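How to clean scuffs off a pale gray worktop (and the bit around the dish rack)

Quick one today, written between loads of laundry. A few people asked what I use on the gray work surface after my last post, the one about the Drestholm shelves. So here goes.

Pale gray matte tops look great for a week. Then every pan, box and rack you slide over them leaves a mark. Most of those marks aren't scratches. It's stuff rubbed off onto the surface, and it comes up if you're patient. Twenty minutes, maybe less if you keep on top of it.

What you need

Two soft cloths, microfiber or an old T-shirt
Dish soap, a small squirt
Warm water
Baking soda
White eraser, the plain school kind
Melamine sponge (last resort, see below)
Dry towel

Step 1. Clear it

Everything off the part you're cleaning. Rack can stay for now if it's full, just shove the rest somewhere else. Lift things, don't drag. Dragging is how you got here.

Step 2. Get the crumbs first

Little white flecks, bits of paper, grit. Sweep them into your hand with a dry cloth. Don't skip this even though it's boring. One hard crumb under a wet cloth and you've got a real scratch, and no amount of soap fixes that. I did it with a grain of salt on my old Bouchard table, 70 bucks secondhand and I still see the line every morning.

Step 3. Soap and water

Squirt of soap in a bowl of warm water, wring the cloth out well. Wipe the whole surface in long overlapping passes. You're after the film of grease on top so you can tell what's left underneath. Rinse cloth, wipe again with plain water. Dry it with the towel and look at it from a low angle with the light coming across.

Gray hides a lot until you do that.

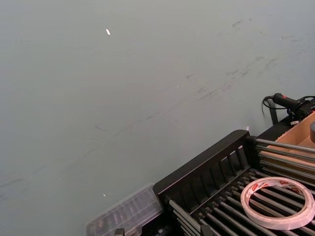
Gray smudges in a streaky band, the kind that look like somebody leaned on a pencil, are usually transfer marks. Metal or rubber feet, cardboard, the bottom of a toaster. Run a fingernail over one. If you feel nothing, it's sitting on top. If your nail catches, it's a scratch, leave it alone and move on.

Step 4. Eraser

Try the eraser before anything with grit in it. Dry surface, light pressure, short strokes along the mark. Works best on thin dark lines. Brush the rubbings off as you go or you'll smear them back in. I get maybe half of them this way and then I get bored.

Step 5. Baking soda paste

For the blotchy ones. Two spoons of baking soda, enough water to make it like toothpaste. Dab on, leave it a couple of minutes, then rub with a damp cloth in small circles. Soft hands here. Wipe off, rinse, wipe off again. It leaves a white haze if you're lazy about rinsing, wich I usually am, so go over it one more time.

Test in a back corner first. Some tops don't like it, and if yours is waxed or oiled don't do this step at all.

Step 6. Melamine sponge, if you must

It's basically very fine sandpaper. On a matte top it can leave a shiny patch, and a shiny patch looks worse than the scuff did. If you want to do it properly by hand with something fine, 800 grit is finer than you'd think and still too much. Just don't. Wet the sponge, two or three light strokes, stop and look.

Step 7. The rack

Now empty the rack and pick it up. Wipe where it was standing. There's always a ring of something. Then wipe down the rack itself, slats and rods, top and underneath, old toothbrush for where the rods meet the frame. Dry the feet before it goes back or you'll have new marks by tonight.

Keeping it that way

Felt or silicone dots under anything that lives on the counter. I got a sheet from Wuvance, 35 dots, haven't used half. Clear ones show less. If your rack gets wet feet use silicone, felt goes gross.

Cardboard boxes stay off. They pick up dirt from the floor and then they rub it in when you slide them. Put down a towel if you have to unpack there.

Quick dry wipe at night. Thirty seconds.

Questions from last time

Jonas Kaufmann asked about vinegar. Fine on some tops, bad on stone, so I leave it out. Soap does the job.

Somebody else wanted to know if a counter spray is worth it. Havent found one I like better than dish soap.

Stitness shelf liner post is next, probably in November. Laundry's beeping, gotta go.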